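Zasetti arm kit, second look

I said in March that I would write up the Zasetti mounting and calibration kit once it had enough cycles on it to be worth an opinion. The counter stands at 1,012 cycles as of last night, short of the 3,000 I had planned, but the loaner agreement with Cinel runs out before I can reach that and I would like to put down the numbers while the settings are still in front of me.

For anyone who missed the first post: Zasetti sells the kit as a drop-in package for people who already own an arm and want it on a workbench with repeatable positioning. You get an adapter plate, a cable harness, a wall supply, a license for the Sirkska calibration software, and a printed manual. The arm is not included. Cinel is the distributor and also sells a support plan, which I did not buy.

Hardware first. The adapter plate is well made. All holes lined up with my pattern without filing, and the dowel pins went in with hand pressure. The supplied bolts are one size longer than they need to be for the plate I have, so I swapped them for shorter ones out of the drawer. The manual gives a torque value for the outer bolts and none for the inner ones. I used the same value for both and have not had anything come loose.

The harness is my main complaint. It is stiff, the strain relief sits too close to the connector, and the length assumes your controller is directly behind the arm. Mine is off to one side. An extension is available from Cinel as a separate part and costs more than it should. I made my own. If you do this, keep the signal pair twisted all the way to the connector body or the encoder readings will jump when the wrist joint speeds up. I lost an evening to that.

The software is better than the harness. Sirkska walks the arm through a set of poses, reads back the joint angles, and fits an offset table. The default run uses seven poses and finishes before a cup of coffee does. You can add poses by hand, and the fit improves if you put some of them low and close to the table, where the default set is thin. The offset table is saved as plain text, so it can be kept under version control and compared between runs. I wish more vendors did that.

What the software does not do well is tell you why a run failed. A failed pose gives a three-digit code. The codes are listed in the manual but the list stops partway through the range the software can return, and I managed to hit one that was past the end of it. Restarting the controller cleared it. Cinel support answered my email and said the missing codes would be in the next manual revision.

Low poses are where I have spent most of my time, with the arm reaching out across the table and the end section angled down at the surface. Gravity compensation matters most when the arm is stretched out like this, and the kit's default values are set for a shorter reach. Raising the shoulder gain one step took out most of the droop. Raising it two steps made the arm hum at rest, so one step is what I would start with.

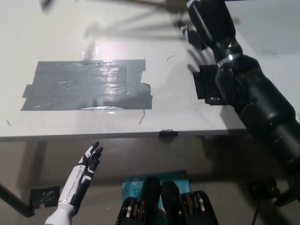
Tshepo Xaba: I have the same kit on a Motaung bench and my results on the shoulder gain were different. One step did nothing I could measure. Two steps was fine, no hum. Did you redo the offset table after changing the gain, or keep the old one? On mine the order made a bigger difference than the gain did.

I have pulled that up from the comments on the first post because it is a fair question and I did not cover it. I kept the old table for the first set of runs and redid it for the second. Going back through the log, the improvement I credited to the gain shows up mostly after the new table was loaded. So the order does matter, and the sequence should be gain first, then calibration. The manual has them the other way around. The hum I cannot explain except to say that my table is lighter than a Motaung bench, and a light table will ring at a gain a heavy one ignores.

Repeatability over the full set was good. I used a dial indicator at one fixed point and took a reading after each block of cycles. Three readings were outside the tolerance Zasetti quotes, all of them from before the harness was fixed. After that, none.

On price: the kit is fair if you need the plate and the software together. If you can machine your own plate, ask Cinel for the Sirkska license alone. They do sell it that way — it is not on the product page, but they quoted me for it by email.

The loaner goes back at the end of the week. I am keeping my own extension cable and the shorter bolts, and I will post the offset tables from before and after the gain change when I have stripped the serial numbers out of the headers.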